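Board care, quick notes before I forget again. Mostly for Reshma who asked twice.

- New board: wash, dry standing up, oil next day. Not same day. Did that once, went sticky.
- Plain mineral oil, food grade. Warm the bottle in a mug of hot water first.
- Go WITH the grain. Old t-shirt is fine, paper towel leaves fuzz.
- Leave it overnight, wipe off whatever's still sitting on top.

Pale boards show everything. Beets, turmeric, the bottom of a wet can. Salt and half a lemon, scrub, leave 10 minutes, rinse. Second round if you can still see it. Bleach I wouldn't, smell hangs around for days.

Seams are the weak spot on any board made out of planks. Run a fingernail along each one when you oil. If it catches, water is getting in, so dry it flat for 24 hours with air underneath and then wax the seam. Sosa wax is what I have, any beeswax one works. Rub it in with your thumb, buff after. 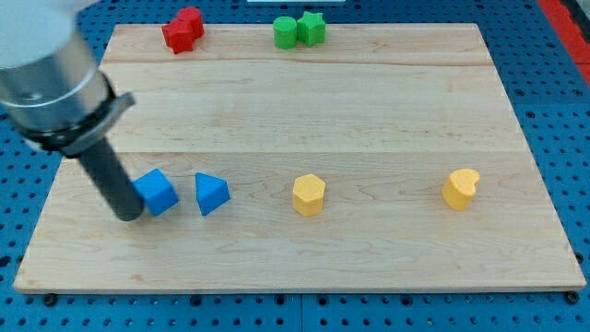 Sanding. 140 grit if its fuzzy or scratched up, finer after that if you have some. Light pressure, long strokes, and go right across the seams, dont stop on them or you get a dip. Wipe the dust with a damp cloth before any oil goes near it.

Faint dark streaks are usually just the wood. Leave them alone! I sanded at one for half an hour and made a nice little hollow where the onion juice now collects.

Warped? Damp towel under the hollow side, something heavy on top, check in the moring. Lorena Barrientos swears by a stack of cookbooks. Mine took two nights.

Never the dishwasher. Store on edge, away from the stove.

Next round of oil: April.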